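Clodcombe Road workshop, towels and cloths
Gallery page, last change Fri 13 October

Welcome to our small gallery. My name is Negin Nikzad and I look after the textile shelf in the shared workshop. In September we finally sorted all the cloths that have been collected in the building over the years. Kjell Blomqvist helped me with the washing, and he also wrote the new labels for the shelf.

Before the sorting we had 306 pieces. Many of them were too thin or had holes, and these went to the textile bin at Tutalley. What is still good we keep in 29 bundles, sorted by color. White is for glass, blue is for the benches, and the orange ones are for the floor and for dirty hands. Please do not mix them, also when you are in a hurry.

The bundles are on the 2 lower boards of the shelf, next to the sink. If you take the last cloth from a bundle, write it on the list, so I can wash the next ones on Monday evening. We wash at 60 degrees and we do not use softener, the cloths take up less water after it.

I will add more colors to this page when I have time. The blue ones are next, and after that the big white sheets from the Chevalier room.

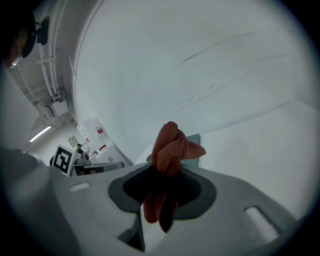
Orange cloth, twisted into a loose knot. The color is much darker in the folds.

If you have old towels at home, you can bring them on any open evening. Small ones are best for us. Please wash them first and cut off the hanging loops.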